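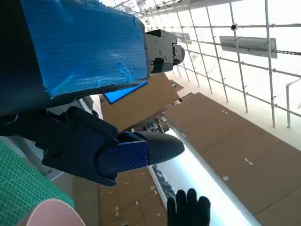

**FOR IMMEDIATE RELEASE**

WORKTON, February 25, 2025 - Wisport, the vacation home agency based in Workton, is adding 28 lakeside cottages in Craddock to its listings, and we can't wait for guests to see them. Bookings open in March for stays throughout the spring, summer and fall.

The cottages sit along the east shore of Craddock Lake, a short walk from the boat ramp and the old grain store where the farmers market sets up. Most sleep four, and a handful have a bunk room under the roof that sleeps two more. All of them have a full kitchen, a porch facing the water and a wood stove for those chilly April evenings (the lake holds on to winter longer than you'd think!).

Wisport has been asked for Craddock homes for years. Until now our lake listings stopped at Dellport, on the far side, where families book the same week again and again and new guests often find July full by the end of winter. The new cottages bring our total on the lake to 137, so there is finally room for the people who have been calling us every spring.

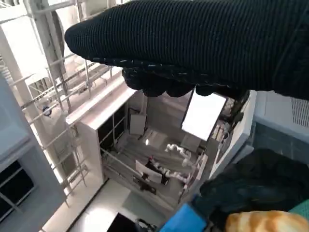 *A white card, held at a tilt.*

**Shorter stays, all season**

The other big change is the minimum stay. Guests in Craddock can book for three nights at any time of year, including the peak summer weeks, and can arrive on any day they like. Dellport homes keep their weekly bookings in July and August and switch to the shorter minimum for the rest of the year.

Dogs are welcome in 69 of our lake homes, with no extra fee for the first dog. Each listing now says whether the yard is fenced and how far it is to the nearest swimming spot. Those were the two things dog owners asked us most last summer, and we're delighted to have the answers up at last.

**Getting there**

Craddock is an easy drive from Workton on the valley road. Guests coming without a car can take the bus to Dellport and cross on the passenger ferry, which runs from spring until the leaves come down. Bikes ride free on the ferry - bring them, the shore path is lovely and almost completely flat.
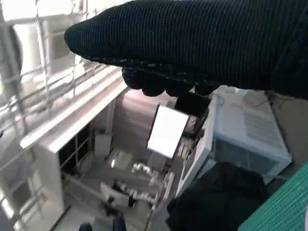
*A small black object above a bright white card or panel.*

**How to book**

Cottages can be reserved through the Wisport website or by phone with the Workton office once bookings open. Guests who have stayed with us at Dellport before will get an email a few days ahead with floor plans and a map of the shore.

**About Wisport**

Wisport rents out privately owned vacation homes in Workton, Dellport and Craddock. Media questions can be sent to the Workton office through the contact form on our website.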